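Notebook, May, Saturday
Storage humidity, continued

Start 9:40. Tins opened in the same order as last time. Randa had already logged the room at 9:15 and left the sheet on the bench, so I used her reading for the baseline and didn't take a second one. The window was shut, and the radiator has been off all month.

Purpose, for anyone picking this up: the paper test strips from the Skellow order curl when they are kept in open racks, and curled strips won't sit flat under the densitometer clamp. We want to know whether a charge of conditioned silica gel in a closed container holds them flat long enough to be worth the trouble. Ayman thinks a heavier sleeve would do the same job for less money. He may be right. The sleeve test is his and is not covered in this entry.

Gel. The jar marked Kusik weighed 612 g gross on opening. After four hours in the oven and a cool-down with the lid on, it weighed 602 g. I take the 10 g as water and nothing else, but the lid gasket is old and I did not weigh the lid separately before and after. Do that next time. The gel was split between two tins by spoon. The shares were not equal – the second tin got what was left in the jar. Both weights are on the tin labels.

The oven display and the probe disagree again. The probe sits on the middle shelf and reads low until the fan has been running a while. I went by the probe. Raghda has asked that we stop using the display value in any table, and I agree with her. Older entries in this book do use it, so those drying runs should not be set beside this one.

Strips. One bundle in each tin, one bundle in the open rack as control. All cut from the same sheet, all cut along the grain. The March run mixed grain directions and the results were useless for that reason. I marked the top edge of every strip in pencil. Ink bled on the last set and added enough moisture locally to lift the corner.

Curl is measured as corner height above the glass plate, worst corner only, strip face up. Let the strip rest for one minute before reading. Do not breathe on it. This sounds fussy, but Widad showed us on the scale that it makes a difference, and after that I saw it on the height gauge as well.

Storage in general. Tins are fine for a test and poor for daily use, as people leave the lids off. Closed drawers would be easier to live with, though a plain drawer front leaks air on all sides and the gel would have to be dried more often. A strip of felt along the top edge might slow that down. No figures on it yet.

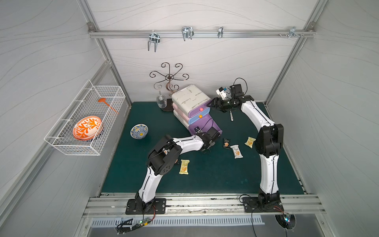
Stack of drawers at the green mat, white-walled enclosure.

Before anyone buys felt, the leak rate of a bare drawer should be measured. Method: small dish of dried gel, weigh, close the drawer, weigh again the next morning. Repeat with the drawer opened and closed on a fixed schedule during the day. Shalini has offered to do the weighings because she is in first. She will need the small balance, which is still set to the wrong units after the Trevent samples. Change it back before handing it over.

11:30. First readings. Control strips have started to lift at the corner nearest the cut end. Strips from both tins lie flat within what the gauge can resolve. Too early to say anything from this.

13:50. Second readings. Control has lifted further. First tin flat. One strip in the second tin shows a slight lift, but it was the strip on the outside of the bundle and may have been touching the tin wall. I turned it inward and did not remove it from the set. Noted on the sheet with a cross.

The indicator beads in the second tin are a shade paler than those in the first. I don't trust color by eye under these lamps and will go by weight.

Open items:
Gasket for the Kusik jar. Size is written inside the cupboard door.
Weigh lid and jar separately from now on.
Ask Ayman for the sleeve thickness so both tests can share one control.
Balance units.
Spacer for the tins, to keep the outer strips off the wall. Card will do, if it has been dried with the gel.

Tins resealed 14:10 and left on the lower shelf. Next reading Monday, before the heat press is switched on.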